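Four days out with the ponies, bit of an update
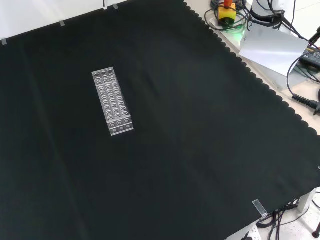 Munitz Riding & Driving Club – Long Distance Section

Quick one as I'm typing this with my boots still on. We're back, all ponies sound, one hat lost.

Left the Durán yard Monday, later than planned. Bado wouldn't load, then loaded himself when we'd all gone in for tea. Typical. First stretch was the old railway path, flat and easy, lots of dog walkers wanting to say hello. A lady with a pushchair walked with us for a good mile and told us all about her uncle's coal pony. Lovely chat, never got her name, if anybody knows who she is please say thank you for the apples.

Rained all the second day. Properly rained. Stopped under the bridge at Ollaretti farm to sort out the packs and Fredy Arango found his dry socks were the wettest thing he had. The farm let us have the bottom field and the use of a tap. Very kind of them. Gate is a lift and shove, not a pull, for those going next time.

Day three was the hill. Top is 599 metres according to the sign, 708 according to Fredy's watch, which he would not let go of all evening. Ponies took it slow. We led them the steep bit and rode the rest. Wind up there was somthing else and that's where the hat went. Came down through the forestry, good track, but the lower bridge has a plank missing on the left side so keep right and go over one at a time.

Last day only a short one, home by four.

Few bits and peices:

The fund for new pack saddles stands at £755. Thank you to everyone who bought cake.

If you borrowed a head torch please bring it back, we are two short.

Farrier is coming to the yard in April, usual price, put your name on the list by the tack room door. Don't text me, I will loose it.

Next ride is a day one, 20 miles, mostly lanes, fine for anything reasonably fit. Hi-vis for you and the pony please, we had cars far too close on the Munitz road this time. Bring lunch and a headcollar. Meet in the top car park, not the bottom one, the bottom one floods.

More photos when Fredy works out how to get them off his phone.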